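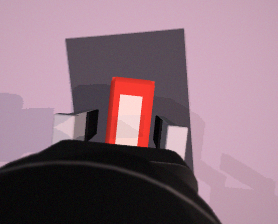 Chapter 4
Why Bread Rises

Mix flour, water and a pinch of yeast, leave the bowl alone, and you have started one of the oldest experiments in the kitchen! Yeast cells eat sugar and give off gas, and the stretchy dough traps it in thousands of tiny bubbles. 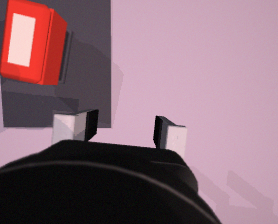
Figure 4.1 A red block with a pale inset, over a dark gray panel.

In this chapter we visit the Cilcombe bakery, where a batch starts with 600 grams of flour and rests for 40 minutes. You will bake a loaf of your own too (save the crumbs for Section 4.3).
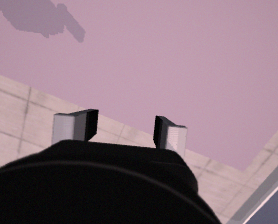

Before you begin, look up these words in the glossary: gluten, starch, ferment. They come up again and again, and gluten is the real star of the first section.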